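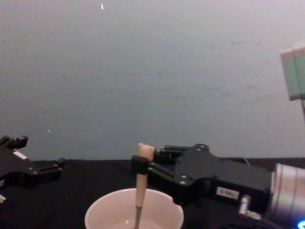 Wooden handles, metal shafts: your questions

I sell and mend small kitchen tools from my workshop in Sallgate, and these are the things I get asked most, mainly by email and mostly in September when everyone seems to be kitting out a new kitchen.

Can I put them in the dishwasher?
Please don't! The metal would be fine but the wood goes grey and furry, and sooner or later it shrinks away from the shaft and you get a wobble. Warm water, a bit of washing-up liquid, quick wipe, done.

I left mine soaking overnight. Is it ruined?
Probably not. Dry it with a tea towel and leave it somewhere airy for a day or 2 (not on the radiator, however tempting). If the wood feels rough afterwards, rub it down lightly with fine sandpaper, going along the grain, and oil it.

Which oil do you use?
Siletti, the food-safe one in the small tin. A few drops on a cloth, rub it in, leave it for 20 minutes and wipe off whatever hasn't sunk in. Olive oil works for a week or so and then goes sticky and smells a bit like an old chip pan, so I'd steer clear.

How should I store them?
I keep mine upright in a pot by the cooker, handles at the top, so I can grab one without looking. A few people have told me this is wrong and they should lie flat in a drawer. They can if you like! Just make sure they're dry before they go in either way, and give the pot a rinse now and then – you'd be amazed at the crumbs.

My pot keeps tipping over. Any ideas?
It's too light, or too short for what's in it. I like a heavy one with straight sides. The Blomqvist stoneware pot weighs 900 grams empty and has never gone over on me, even with the big ladle in it. If you're fond of the pot you've got, put some dried beans or clean pebbles in the bottom.

The handle has come loose. Can it be fixed?
Nearly always. Clean out the old glue, let everything dry, then use a food-safe epoxy. I use Detix and stand the tool up in a jar of rice so the shaft stays straight while it sets. Leave it overnight even if the packet says less. If you'd rather I did it, send me a photo first and I'll tell you whether it's worth the postage.

Why is the wood darker on my old one than on my new one?
Hands and oil, mostly. The new ones are quite pale when they leave me and they do catch up, though I can't promise a match if you're buying one to go with an older set.

Do you take returns?
Yes, within 30 days, as long as it hasn't been used. If something's cracked or bent when you open the parcel, send me a picture and I'll put another in the post – no need to send the broken one back.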